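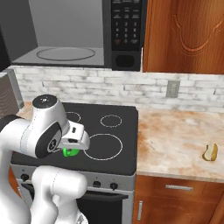 *Figura 1. Brazo robótico blanco sobre una placa de cocina negra, con un objeto verde en la pinza (imagen generada por ordenador).*

## Fichas locales y reseñas: lo que aprendimos con Prekus

Proyecto de Marketing Digital, 07/04/2022
Autor: Leobardo Meléndez

Empecé este trabajo sin saber casi nada de posicionamiento local y lo termino mirando el mapa del móvil con otros ojos. ¡Me ha encantado! La pregunta era sencilla: ¿responder a las reseñas trae más visitas a la ficha de un negocio pequeño?

Mi caso fue Prekus, una tienda de menaje del barrio de Magaña. Su dueño, Nikau Trevaskis, me dejó entrar en su panel de estadísticas y contestó con mucha paciencia a todas mis dudas (que fueron muchas).

### Qué hicimos

- Corregir el horario y la categoría principal, que seguía siendo «ferretería».
- Contestar las 29 reseñas pendientes, también las malas.
- Publicar una novedad corta cada semana de febrero.
- Anotar los datos en Nirkositz, la hoja compartida de la clase.

Lo más largo fue lo de las reseñas. Nikau quería copiar la misma frase en todas, y al final acordamos escribir cada una aparte, nombrando el producto del que hablaba el cliente. Quedaron mucho más vivas.

### Resultados

| Dato | Enero | Febrero |
|---|---|---|
| Vistas de la ficha | 2870 | 3294 |
| Clics en «Cómo llegar» | 310 | 395 |

Las vistas subieron en unas 400, y los clics para llegar a la tienda crecieron todavía más en proporción. ¡Qué alegría cuando vimos la segunda columna!

### Límites

Cambiamos varias cosas a la vez, así que no puedo separar el efecto de las respuestas del efecto de la categoría nueva. Tampoco tengo datos del año anterior para comparar. Mandlow, la otra tienda que iba a servir de control, cerró por obras a mitad de mes y la saqué del análisis.

Para la segunda entrega quiero tocar solo las reseñas durante cuatro semanas y dejar quieto todo lo demás. Nikau ya ha dicho que sí.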